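About Skullaseck

Skullaseck sets up and maintains two-armed robots for light housekeeping work in offices, clinics and small schools. We don't build the arms. We choose them, mount them, teach them a set of chores and look after them once they are in daily use. Our main service is called Trendent, and most people who reach this page are here to find out what it does.

How we started

The company was founded by Jailson Evangelista and Jucélia Evangelista. Jailson had spent years repairing packaging machines. Jucélia ran a cleaning contract that covered several office buildings, and she kept a notebook of the jobs that took up the most time for the least result. Emptying and relining small wastebaskets was on the first page.

They began with one pair of arms and a short list of chores. Folding towels came off the list early. Bags stayed on it, partly because customers kept asking about them and partly because thin plastic is hard for a machine to deal with. It clings to itself, it changes shape every time it is touched, and the open edge is difficult to find.

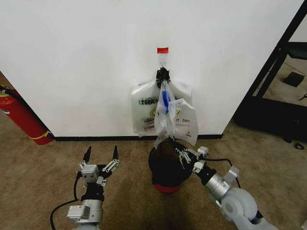 Most of our working hours still go into soft materials. A rigid box can be picked up the same way all day long. A shopping bag has to be found again on each attempt, and the grip that worked the last time may close on air. We train on ordinary printed bags of the kind that come home with groceries, as those are what many of our customers keep by the hook.

What Trendent includes

Trendent is sold as a yearly service. The price covers a site visit, the two arms with their grippers, setup, a starting set of chores and remote support during business hours. The site visit takes half a day. We measure reach, look at the flooring, check where power comes from and ask which chores matter most.

Customers can add chores later. Each new one is taught by a person guiding the arms through the job many times over, with small changes between runs. For the current version of the bag and bin chore we recorded 2816 runs and kept 1170 of them for training. The rest were set aside for poor grips, bad starting positions or mistakes on our side.
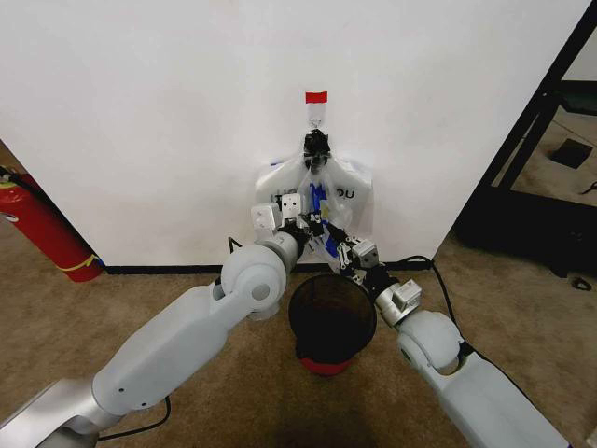
Bonbridge, which took on Trendent for its front offices, told us that the setup was easier than expected but that the first weeks called for patience – the staff had to get used to leaving bags on the same hook and putting bins back in the same spot. We have since added a page on this to the welcome packet, and we go over it in person on the first day.

What it doesn't do

Trendent is meant for light, dry waste. It does not handle glass, sharp objects, food scraps or anything from a clinic's treatment rooms. It does not climb stairs or open locked doors. Chores are done one at a time, and a person will still be faster at nearly all of them. If a site visit shows that a regular cleaning contract would serve you better, we will say so and charge only for the visit.
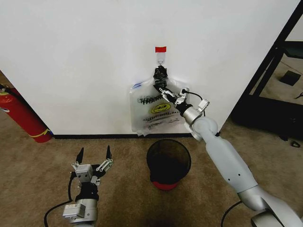 How we test

Before a chore goes to a customer it has to pass a fixed trial in our own workshop. The bag and bin chore was put through 467 trial runs with the final software. We vary the bag, the height at which it hangs and the position of the bin. A run counts as failed if a person has to step in at any point, even to nudge something back into place.
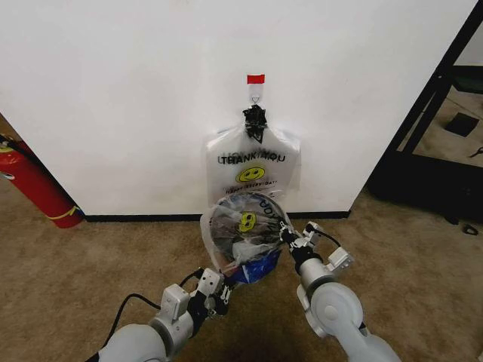
Failed runs are reviewed the next morning by whoever was on shift, together with Jailson. Some lead to more training, some to a change in the grippers, and a few to a line in the customer manual. Jucélia signs off on the final version. She still does the chore by hand first to check that the written steps make sense.

Working with us

We have two workshops, one for training and one for repairs. Visits can be booked through the contact form, except in August, when both are closed for maintenance. Please tell us the size of your site and the chores you have in mind, and one of us will write back with a list of questions.

Page last updated Sep 15, 2023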